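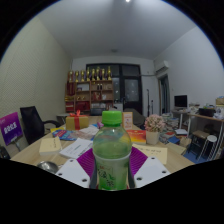
Figure 1. Green tea in a clear bottle with a screw cap.

Liquid residue in drink containers collected from two residence halls

Project report, Environmental Measurement II
Tayla Goodwin and Diệp Tô
Flasbridge College
Submitted 9 May 2020

Summary

Drink containers from the recycling bins of two residence halls, Grutley and Cárdenas, were inspected for leftover liquid. A total of 1629 containers were examined over 26 collections. Of these, 274 (16.8%) held more than 15 ml of liquid and were classed as wet. The share of wet containers was higher in Cárdenas than in Grutley. Most wet containers had been thrown away with the cap on. We recommend a drain point next to the main bins in both halls and a change to the wording of the bin signs.

1. Background

The college pays for its mixed recycling by weight. Loads with too much liquid can also be downgraded by the hauler, in which case the paper in the same load is lost along with the containers. The facilities office records the total weight of each load but has no breakdown of what the weight consists of. An earlier class project estimated the liquid content from a single load, and its authors noted that one load was too small a sample to support a conclusion.

The questions for this project were as follows. What share of containers goes into the bins with a measurable amount of liquid? Does the share differ between the two halls? Does it depend on the type of drink?

2. Method

2.1 Sites

Grutley is the older hall and has a shared kitchen on each floor. The recycling bins stand inside the kitchens, next to the sinks. Cárdenas has no floor kitchens. Its bins are in the stairwell lobbies, and the nearest sink is in the bathroom at the other end of the corridor. Both halls use the same blue bins and the same sign, which reads "Bottles, cans, paper. Empty please."

2.2 Collection

Each hall was sampled 13 times between December and the start of spring break. Bags were taken in the morning before the regular pickup and carried to the covered loading area behind the laboratory building. One of us opened the bag and handed out the containers, and the other measured and recorded. We changed places between bags to limit observer bias.

2.3 Measurement

All containers were weighed on a Tosora bench scale and then emptied into a graduated cylinder. A container was classed as wet if the volume poured out was above 15 ml. The limit was chosen after a trial with rinsed bottles, in which clinging water never exceeded that amount. The cap state (on, off, or not applicable) was recorded before the container was opened. Drinks were sorted into five groups from the label: water, soft drinks, tea, dairy drinks, and other. Containers with no label and no obvious contents went into "other".

Paper cups were left out. They soften when wet and could not be poured reliably.

2.4 Analysis

The two halls were compared with a chi-squared test on the counts of wet and dry containers, with one degree of freedom. Results for drink type are reported as counts only, for the reason given in section 4.

3. Results

3.1 Wet containers by hall

Hall: Grutley. Containers: 902. Wet: 113. Share: 12.5%
Hall: Cárdenas. Containers: 727. Wet: 161. Share: 22.1%
Both halls. Containers: 1629. Wet: 274. Share: 16.8%

The difference between the halls is significant (chi-squared = 26.6, p < 0.001).

3.2 Wet containers by drink type

Tea: 88
Soft drinks: 71
Dairy drinks: 64
Water: 29
Other: 22

Tea was the largest group of wet containers. The group includes green, black and milk-free flavored teas, nearly all of them in resealable plastic bottles. Milk teas were recorded under dairy drinks.

3.3 Cap state

Of the 274 wet containers, 231 (84.3%) had the cap on. The remaining 43 were open bottles, or cans, which have no cap. Open containers had often leaked into the bag before we reached them, so their measured volume is lower than the volume originally thrown away. In several bags the paper at the bottom was soaked, and this liquid was not measured at all.

4. Discussion

The distance to a sink is the most likely explanation for the difference between the halls, but the study cannot separate it from other factors. Cárdenas houses mainly first-year students, and its lobbies are also used by visitors. A stronger design would move the bins within one hall and compare the results before and after.

The drink type counts need care. We counted types only for the wet containers. The dry ones were recorded as a single total per bag, a decision made in the first week to save time and kept for consistency. It is therefore not possible to say whether tea bottles are more likely to be wet than others, or whether the residents simply buy a lot of tea. This is the main weakness of the project, and it should have been caught in the pilot.

The 15 ml limit also affects the result. A lower limit would raise the wet share in both halls. We kept the individual volumes, and the sheet is attached as Appendix A so that a different limit can be applied.

Caps deserve a separate comment. The hauler accepts bottles with caps on, and a capped bottle protects the paper around it from leaks. It also keeps the liquid in the load until it is weighed. Telling residents to remove caps would reduce the weight but could increase the damage to paper – unless the bottle is emptied first. Any instruction about caps should come after an instruction to pour out the contents.

5. Recommendations

Place a drain bucket with a grate next to the lobby bins in Cárdenas for a trial period, emptied at the regular pickup.

Move the Grutley bins in the two kitchens where they now stand by the door back to the sink side.

Replace the last line of the sign with "Pour out leftover drinks, then put the cap back on."

Repeat the count with drink type recorded for all containers, wet and dry.

6. Division of work

Goodwin drew up the sampling plan, dealt with the facilities office, and wrote sections 1, 2 and 5. Tô built the data sheet, ran the analysis, and wrote sections 3 and 4. Both authors took part in all collections.

Appendix A. Individual volumes by bag (separate file)
Appendix B. Scale calibration record (separate file)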